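Nimmt der Roboter jemandem die Arbeit weg?

Was sich in einer Packerei ändert, wenn ein Arm aus Metall und Kunststoff mithelfen soll
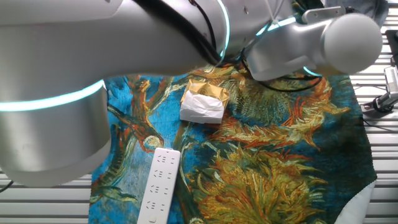

Von Masanobu Sakamoto, Redakteur für Technik und Arbeit bei den Kinderseiten von Zudberg

Ein weißer Arm mit leuchtenden Ringen an den Gelenken, darunter ein kleines Päckchen in Goldfolie und weißem Seidenpapier. Das sieht nach Zukunft aus. Aber wie viel Arbeit kann so ein Arm wirklich übernehmen? Ich war an einem Dienstag bei der Firma Grallotgate und habe nachgefragt. Dort werden Geschenke verpackt und verschickt, im März waren es 1.071 Päckchen.

Was heißt Automatisierung?

Das lange Wort bedeutet: Eine Maschine macht etwas, das vorher ein Mensch gemacht hat. Deine Waschmaschine zu Hause ist auch so eine. Früher hat man Wäsche mit der Hand geschrubbt, heute drückt man einen Knopf. Einräumen, aufhängen und zusammenlegen muss trotzdem noch jemand. Merk dir das, es kommt gleich wieder vor.

Was ist für den Arm schwer?

Knisterndes Papier zum Beispiel. Du greifst danach und spürst sofort, ob es rutscht oder reißt. Ein Roboter spürt von allein gar nichts. Er braucht Sensoren, also künstliche Fühler, und ein Programm, das ihm sagt, was er mit den Messwerten anfangen soll. Auch ein bunt gemusterter Untergrund kann knifflig sein. Auf einem Stoff mit großen gelben Sonnenblumen findest du ein goldenes Päckchen schnell. Ein Computer muss erst lernen, was Blume ist und was Folie.

In der Werbung heißt es gern, Roboter seien schneller als wir. Bei Grallotgate hat eine geübte Packerin für ein Päckchen 29 Sekunden gebraucht. Der Arm brauchte für das gleiche Päckchen 120 Sekunden. Dafür macht er keine Pause, sagt die Firma. Das stimmt, solange nichts klemmt. Wenn etwas klemmt, muss ein Mensch kommen.

Und die Leute?

Ryszard Jasińska packt seit 5 Jahren Geschenke. Als er hörte, dass ein Roboter kommt, hat er sich Sorgen gemacht. »Man hat uns gesagt, wir bekommen die schöneren Aufgaben«, erzählt er. »Ich stehe jetzt öfter daneben und passe auf. Ob das schöner ist, weiß ich noch nicht.« Gelernt hat er allerdings einiges: Er kann dem Arm neue Bewegungen beibringen und weiß, wann man ihn besser anhält. Seinem Rücken geht es besser, seit er weniger hebt. Langweiliger sei es aber auch geworden.

Entlassen wurde bisher keiner aus seiner Gruppe. Die Chefin will aber nicht versprechen, dass das so bleibt. Ich finde, danach darf man ruhig zweimal fragen. Wenn eine Firma mit einer Maschine Geld spart, kann sie davon Löhne zahlen, kürzere Arbeitstage einführen oder noch eine Maschine kaufen. Das entscheidet kein Roboter – das entscheiden Menschen.

Frag doch mal zu Hause, welche Maschine bei der Arbeit dazugekommen ist und wer sich heute um sie kümmert.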